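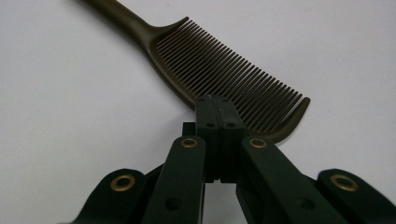
An afternoon with the comb: open day at the Voscombe workshop

When I arrived at the Voscombe open day, a little after two, the big hall was already full and the queue for the moving arm went out to the stairs. I had an appointment in a smaller room on the same corridor. There Yvonne Nuttall was explaining to two schoolgirls why a comb is a difficult object.

"A cup forgives you," she told them. "You can hold a cup a little wrong and it is still a cup in your hand. With a comb, you must decide first where you want to hold it, and most people never had to decide this in their life."

The girls took turns with the hand-held gripper. It is a simple tool in dark green, with flat arms and brass eyelets at the joints, and two jaws that meet in the middle. The comb lay before them on a white surface. One girl went for the handle, the other for the thick back of the head, and they had a short argument over who was right.

Nuttall let them argue. She has worked for Voscombe for many years, first in the office and now as the person who plans the handling tasks. When the girls had gone to look for their teacher, she sat down and we could talk.

I asked why visitors were given a comb, when the hall next door had a large arm that moved boxes.

"Because the large arm is doing something they cannot do themselves," she said. "They look, they take a film with the telephone, they go home. In this room they do the work with their own hand. The programme is called Lekota, and it is built on this idea. A person picks up a thing with the gripper, the movement is recorded, and later the arm learns from many such movements. I would like that people understand how much of the robot is first a human."

Lekota has 60 household objects on its list at present, and the aim for this round is 400 recordings with a comb. I said that this seemed a great number for such a small thing.

"Everyone says this. But then I ask them to do it ten times, and by the fifth time they have changed their way without noticing. They come from the other side, or they go slower. We need those differences. If I did all 400 by myself, the arm would learn only Yvonne."

Her colleague Tracey Lightfoot came in at this moment with two paper cups of tea, and stayed when she heard what we were speaking about. Lightfoot trained as a hairdresser. She had her own salon for a long time, and she came to Voscombe through an advertisement which asked for people with "good hands".

"I thought it was a joke, to be paid for good hands," she said. "But I have held a comb all day for half my life. At the first meeting they showed me how they wanted it picked up, and I said, no, if you hold it there you can do nothing with it afterwards. You have to turn it round. A hairdresser never picks up a comb only to have it."

I asked her to explain this better.

"You pick it up for the next thing," she said. "If I want to part the hair, I take it in one way. If I want to pull it through from the ends, I take it in another. If I only put it back in the jar, then it does not matter much. So when somebody says to me, pick up the comb, I ask – for what?"

Nuttall told me that this question changed the plan. Before Lightfoot came, the task sheet said only "comb, lift and place". Now there are separate sheets for handing the comb to another person, for placing it in a holder and for turning it over.

We spoke also about what goes wrong. A flat object on a flat surface, Nuttall said, gives the jaws very little to go under. Visitors often push down too strongly, and then the comb slides away from them. The teeth are another trouble. Voscombe asks the operators not to close the jaws on them, and a good part of the training time goes to this one rule.

"The back of the comb is your friend," Lightfoot said. "I tell this to everybody. Leave the teeth in peace."

Neither of them wished to promise too much. The partner in the project is Drolavon, a firm that is planning equipment for care homes, and I had read in the leaflet about help with washing and dressing. I wanted to know whether a robot would one day comb the hair of my mother.

Nuttall thought for some time before she answered. "I would not tell you yes. At the moment we pick up the comb and we give it to a person. For somebody who cannot reach the shelf, this is already something. To touch a head is a very different matter, and in my opinion it should go slowly."

Lightfoot was more direct. "My ladies came for the talking," she said. "The comb was the smaller part."

Still, she defended the work when I pressed her a little. Her own aunt cannot bend any more, and she drops things every day – spectacles, the remote control, a comb. Each time she has to wait until somebody comes. "If a machine gives it back to her, she can do her hair herself. That is what she wants. She does not want me to do it either."

In the end I tried the gripper too. I was less good than the schoolgirls, and Lightfoot corrected my wrist twice. My third attempt she called "acceptable for a journalist".

The next open day is planned for May, at the same address, and there will be places for 200 visitors. The Trekau group, who build the gripping tools, will also bring their workbench, so that people can put a gripper together themselves. Children are welcome with an adult, and the small room is on the left after the stairs.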